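Community Help > Home & Garden > Floors

How do I get the haze off glossy tile without redoing it all?

Posted by Yufang Su, September 10, 2019

Hello everyone, and thank you in advance for reading all this, because I know I tend to go on. We moved into a one-story house in Ikdale this summer, and the whole back half of it is tiled in a pale, very shiny tile that I fell in love with when we first walked through. The previous owners had rugs over most of it. We took the rugs up, and ever since then I have been fighting a kind of cloudy film that shows up the minute the sun gets low in the evening. In the morning you would think the floor was perfect. By suppertime it looks like somebody breathed on it.

I mop twice a week with warm water and a capful of Baumgartner floor soap (the one in the tall bottle, my mother used it for years on her linoleum and swore by it). Right after mopping it looks lovely, and once it dries the streaks are back, and I do believe they are getting worse. I tried doubling the soap, thinking it was grease, and that was a mistake. I also tried vinegar one weekend and then got scared I would ruin the grout, so I stopped halfway across the hall and now there is a line.

The house is 1,110 square feet and a good half of that is this tile, so I would love an answer that does not involve me on my hands and knees with a toothbrush. My sister-in-law says to have it professionally polished. The man I called in Kornstead wanted $500 to do it and could not tell me what he would be putting on it, which made me nervous. Is there something sensible I can try first? And is the vinegar line permanent?

Rustis

Oh, Yufang, I feel for you, I had the very same floor in our last place and I went through every stage of it that you are going through. I am nearly sure what you have is soap. The tile itself is glazed and won't take anything in, so whatever is in the mop water and doesn't get rinsed off just dries on top, and then the next mopping lays another coat over it. Doubling the capful would certainly have made it worse. I did exactly that too.

What you want is to get the old layers off once, and then go very light from there on. Start with the room you care about least. Take everything off the floor, sweep it, then vacuum it with the brush head, because any grit left behind will turn into mud and you'll be chasing it all afternoon. Fill one bucket with hot water and a small splash of plain ammonia, and a second bucket with clear water only. Open the windows, wear gloves, and please never let ammonia anywhere near bleach, not even in a bucket that used to have bleach in it. Work in patches you can reach without stepping. Wet the patch, leave it for a couple of minutes, go over it with a flat microfiber mop, rinse with the clear water, and dry it with an old bath towel pushed around under your foot. The drying is the part people skip, and it makes more difference than anything you can buy. If your rinse water goes gray and slippery, that's the soap coming up, so change it and keep going.

It took me two passes in the kitchen and only one in the bedrooms. After that I used nothing but hot water most weeks, with one drop of dish soap near the stove. Your vinegar line is almost surely the clean side meeting the soapy side, so I wouldn't lose any sleep over it.

One more thing, on placement. Anything you leave standing on the tile while it's damp will print its outline, and bins and boxes are the worst. We had our red box down on the floor again as soon as it was dry, and it hasn't left a mark since. 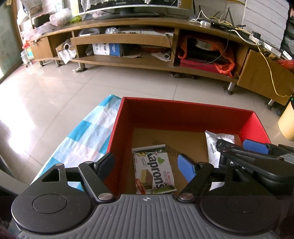

Yufang Su replied that the gray water was all the proof she needed – she had done the laundry room before lunch, and the bucket looked like dishwater after Thanksgiving. She wanted to know whether the grout should be treated any differently, as hers is a light sand color and has gone darker by the back door.

Rustis

Grout by the door is mostly tracked-in dirt, so do that strip last, with baking soda paste and a soft brush. It's a short stretch and you can sit on a cushion for it! Let it dry overnight before you judge the color. If it still looks dark, it may be time to seal it, and that's a separate job for a dry weekend.

Baumgartner fan

nothing wrong with the soap, you're using too much. try a teaspoon to the bucket. also wash your mop head, mine was the whole problem. 20 minutes in hot water and no fabric softener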